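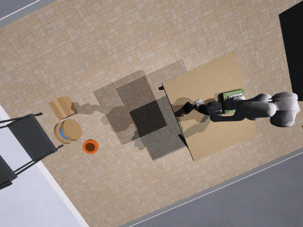
I went to see Gander last week, the new cut, the one the posters call "restored and expanded." I liked the original fine when it came out. I did not love it, and I have never understood the people who do, but a theater near me was showing it with a taped introduction and I had a free evening.

The new version runs 2 hours and 3 minutes. I want to know what was restored. The print I saw years ago looked good, and this one looks good too, maybe a little greener in the night scenes. The expanded part is easier to spot. There is a long stretch in the town of Clostitz where the brother waits for the ferry, and now he waits for it longer. He buys a sandwich. He looks at the sandwich. I kept thinking the sandwich would matter later and it did not.

The intro claimed that 500 feet of lost negative had been found in a storage unit. Maybe so. That comes to under six minutes of film if it was 35mm, and the new cut felt a good deal more than six minutes longer to me. So where did the rest come from? My guess is outtakes that were never lost at all, only left out, and left out for good reasons. I would have liked one sentence about that.

What still works is the music. The Zacharopoulos theme, the slow one with the clarinet under it, is as good as I remembered, and they had the sense to leave it alone in the last reel. The scene in the pharmacy also holds up. The whole audience laughed at the fake Vomiline ad on the wall, me included - it's a dumb joke and it gets me every time.

Then there is the box set, which they were selling in the lobby. It is numbered, and the one on the display table was 949. Out of how many? The sleeve didn't say. A numbered edition with no total on it is just a box with a number. I asked at the counter and was told it was "very limited." I put it back.

I read a few reviews when I got home, and most of them called this the definitive version. I'd like to know who decides that. The shorter one told the same story and got to the ferry faster. If you have never seen Gander, look for the old disc, which turns up used for a few dollars. If you have seen it, you already know whether you want more sandwich.

Next up is the sequel, which I have been putting off. I hear it's worse.

Posted 5/11/22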